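Plavville Reuse Workshop Opens Its Sorting Room to Neighbors

November 23, 2019
By Killian Lefèvre

14 shares | 2 comments

PLAVVILLE – The Zorkier reuse workshop on Chevalier Street is opening its sorting room to the public for the first time, and we could not be happier about it! Since March, 28 households have been bringing us the small odds and ends that pile up in drawers and garages, and now anyone in town can join in.

Everything starts at the big metal bin. Items go in as they come, all in one pile, and from there they are picked out and moved on to the shelves, the repair bench or the Grenitz recycling depot. It is a plain, sturdy piece of equipment and it has taken plenty of knocks, but we are very fond of it.

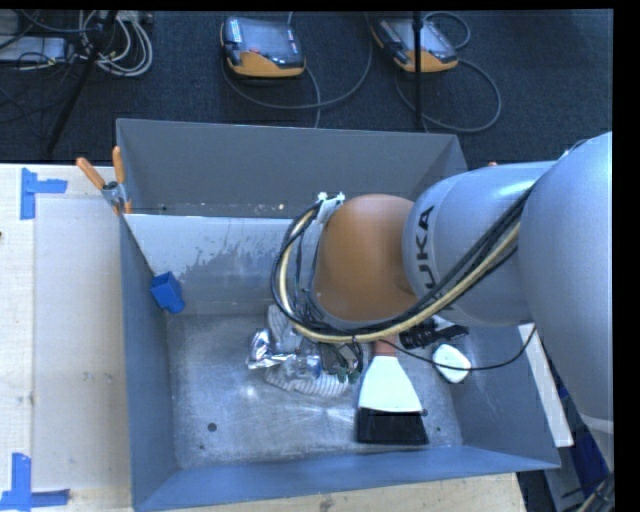 The gray metal bin in the sorting room, next to the light wood tabletop.

The tabletop beside the bin is where we like to spread things out for a closer look. A lot of what comes in only needs a wipe and a new home. Our opening goal was 200 items back in use by the end of the year, and we passed it with weeks to spare (thank you, everybody who cleared out a closet).

Two open sessions are planned before the holidays, with room for 13 people at each. Please bring small, clean household items only. We can't take paint, batteries or anything made of glass. Closed shoes are a must, and children are welcome with an adult.

Places are free. To sign up, stop by the front desk at Zorkier or leave your name at the Plavville library.

2 comments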